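Sunday, late

Slept until nine and then had no excuse left, so it was computer day. The Dell has been on my list since March. Akosua Tetteh gave it to me when her office cleared out and I said I'd have it working for Nuala's boy before the summer, and it has mostly been a thing I walk around.

Side off without trouble, and I laid the tower down on the slotted bench so I could work from above. I like these cases. The blue bits are the bits you're meant to touch, the latch by the power supply and the clips on the drive carriers, and everything else you leave alone until you've read something. I had the Mac Suibhne guide printed out, 12 pages, most of it warnings.
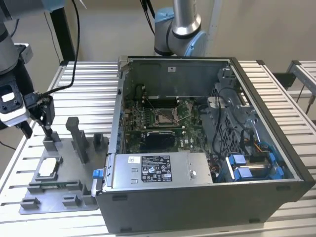 The job today was the processor. Akosua's came with the slowest one they sold, and I bought a used replacement from Wasero for 35 dollars, which felt like a lot for something the size of a cracker until I looked up the new price. It arrived Thursday in a padded envelope inside another padded envelope. I checked the number on it against the list twice and it should be fine with this board.

I always forget how bare a socket looks with the lever up. You could ruin the whole thing with a sleeve. I rolled mine up and took my watch off and put it on the windowsill, where it still is, I now realize.

Lunch was late, soup and the end of the bread. Nuala Brennan called while I was eating and wanted to know if the computer would run the drawing program. I said probably. She said he'd been asking every day. I said 2 more weeks, which gives me some room if the power supply is bad. I haven't tested it yet. The label on top lists everything except how old the thing is.

Also talked about her mother's hip, which is mending slowly, and about whether to go in together on the Skarkby shelves. I said yes to the shelves.
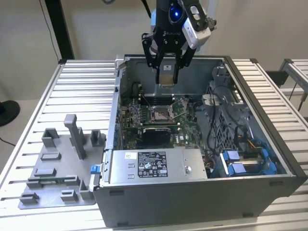
I still need thermal paste. I was sure there was a tube of Floser in the drawer, and there was, but it had dried to a crust around the cap and what came out was mostly oil. Added it to the shopping list under dish soap and stamps. The store by the station closes early on weekends so that's tomorrow's errand.

Things to do before I close the case up: look over the memory, find out what is on the drives and wipe them, tie back the cables near the drive cage. They wander more than I'd like on that side. I also want to run it with the side off for an evening and listen to it.

Spent 3 dollars on a bag of cable ties I already owned. Found the first bag an hour later in with the light bulbs.

It rained from four o'clock on and I didn't get out for a walk. Laundry is done but not folded. Bed now.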